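Hang Up Your Hard Hat

Quick one, because I'm supposed to be at the Emwood store room by 2 and the van is blocked in.

Hard hats. Specifically where they go when they come off a head. Answer at our place: anywhere. Back shelf of the van, in full sun, all summer. On the floor under the bench. Upside down on a stack of blocks with gloves in it, and a sandwich once. Nabila Siregar keeps tie wire in hers and I have given up saying anything.

I think this is wrong and I think it matters more than the posters do. We have plenty of posters. What we don't have is hooks.

A hat is a plastic shell and some webbing. Plastic doesn't love sun, doesn't love solvent, doesn't love a toolbox sliding into it every time somebody brakes. Everyone who has ever sat through an induction has been told so. Then we walk out of the induction and sling the thing in the footwell. I do it too. Did it this morning.

The argument I get back, mostly from Neville Clegg, is that they're cheap. Bin it and get another. Fine, except people don't bin it. They wear it. The scuffed one goes back on the pile with the good ones and the next person in a hurry grabs whatever's on top. At the Clarkley job in February I went through the pile, all 107 of them, on my knees on cold concrete, and 13 had cracks I could catch a fingernail in. Those had been getting worn. Not by visitors either.

So pick it up and look at it, is my whole point. Takes no time. Turn it round in the light. A smooth shell shows you a lot when the light slides over it, the shine runs clean and then if there's a gouge the shine breaks. Look hard at the ridge too. Everybody checks the brim where thier name is and skips the top, and the top is the bit doing the work.
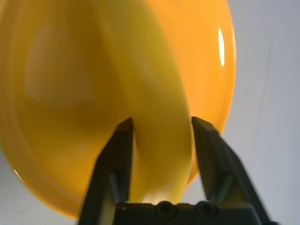 Yellow shell, raised rib down the middle. Check along both sides of it.

Color, while I'm here. Mapplebeck went to all white a while back, for looks. I don't like it. Give me yellow. You can find a yellow hat in mud. You can find it behind a pallet. Brenda Mellor says white shows the dirt better and so gets cleaned more, which ok, fair, maybe. Still want yellow.

What I'd do, if it was my money. Rail of hooks by the door, out of the sun, one per person, name over it. Empty hook at the end of the day means a hat is in a van somewhere, and you go get it. A marker on a string for the issue date inside the shell. A bin with a lid for the bad ones, and a saw next to it so they get cut in half and can't crawl back out. The lot came to 400 when Marlina Yeoh priced it for us, fitted. We spent more then that on the banner.

She priced it in the spring. Still no hooks. I've got a drill and I'm bringing it in, and if the wall turns out to be somebody's precious wall they can send me the bill.

Van's free. Going.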